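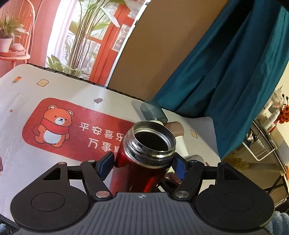 Red insulated bottle, top open.

How to schedule a one-day short film shoot

Quick version of what I do. Small crew, no money, one location if you can get it. Last one was Salian, seven script pages, shot in a day at a borrowed house in Herncombe. Finished late but finished.

You need the locked script, a pencil, a spreadsheet, and whoever is directing in the same room for an afternoon. On Salian that was Revathi Naidu. I was first AD. Also did the sandwiches.

Step 1. Lock the script

No schedule until it's locked. Number the scenes. If a scene gets dropped later, keep the number and write OMITTED next to it. Don't renumber. Everybody's notes go wrong if you renumber and you'll spend lunch sorting it out.

Step 2. Break it down

One scene at a time. For each one write down:

Interior or exterior
Day or night
Who's in it, speaking or not
Props they touch
Costume, incl. changes and anything that gets dirty
Sound problems (fridge, road, upstairs neighbor)
Page length in eighths

Eighths sounds fussy. Just rule the page into eight strips and eyeball it. A scene with one line of action can be an eighth of a page and still take an hour and a half – a man falling down stairs is one line. Put a star by those.

Step 3. Shot list with the director

Do it together, out loud. Ask for the shots she can't cut the scene without. Those are A shots. Everything else is B. Revathi came in with a lot more than we could ever get, and we got it down to 18 setups. Still too many for a day, to be fair, but we dropped two of the B's before breakfast and one more after the dog scene.

A setup is any time the camera and lights have to move. Two takes of the same thing is one setup. A lens change with nothing else moving, I count as half.

Step 4. Give every setup a time

My rough numbers for a crew of beginners:

Simple setup, one actor, no dialogue: 20 minutes
Two people talking: 40
First setup in a new room: add 20
Kid or animal: double it
Anything with fake blood: last shot of the day in that costume

Add it all up. If it comes to more than ten hours, go back to step 3. Don't shave five minutes off each one to make it fit. Everyone does this and it never works.

Step 5. Put them in order

Not script order. Go in this order of importance:

First, daylight. If you need sun in the kitchen window, find out when it's in there. Visit at that time of day the week before. In October we lost ours by 4:30 pm and had to fake the rest with a lamp and a bedsheet.

Second, people. Get the actor with the fewest scenes in and out in one block.

Third, rooms. Finish a room completly before you move.

Then within each room shoot the wide first, then the close ups facing one way, then turn around and do the other side. Turning around costs you. Only do it once per scene.

Put something easy first. An early win, person walks in door, whatever. Hard emotional stuff late morning, when the cast are warmed up but nobody is hungry yet. Never straight after lunch.

Step 6. Check the power

Boring but do it. Ask where the breaker box is before the day. Our big lamp draws 1000 watts and the kettle was on the same circuit. Lights out in the middle of the best take. Run the lamp off a different room, and tape a note on the kettle.

Step 7. Write the call sheet

One page, two at most. Goes out the evening before, by 6 pm. On it:

Address, and where to actually park
Call time for each person, not one time for everybody
Scene order with rough times
Lunch time
Nearest ER
Sunrise and sunset
Your cell number, big, at the top

Stagger the calls. Ravindran Nambiar played the uncle and wasn't needed untill 11, so he was called for 10:15. On the film before that one, Luvar, I had the full cast in at 7 and half of them sat in a hallway in Tedness all morning. Got some looks.

Step 8. On the day

Keep a printed copy and cross setups out as they're done. Write the real time next to the planned time. By the third setup you'll know how far behind you are, and the gap mostly holds.

Behind by less than half an hour – carry on, say nothing to the actors. Behind by more, go to the director quietly between takes with a particular B shot to lose. Name the shot. "We need to speed up" gets you nowhere.

Thirty seconds of room tone in every room before you leave it. Everyone stands still. I put it in the schedule as its own line or it gets forgotten.

Lunch happens at lunch. Six hours after call, no later. Hot food if you can.

Step 9. Wrap

Copy the cards twice, to two drives, and leave with different people. Salian came to 291 clips and it took longer to copy than I'd allowed. Leave an hour. Put the furniture back the way it was (take phone pics in the morning before you move anything). Then keep the marked-up schedule, you'll want the real timings for the next one.

Will add my blank breakdown sheet when I find the clean copy. Email if you want the messy one.

Last updated: October

Contact | Copyright, all rights reserved | Back to top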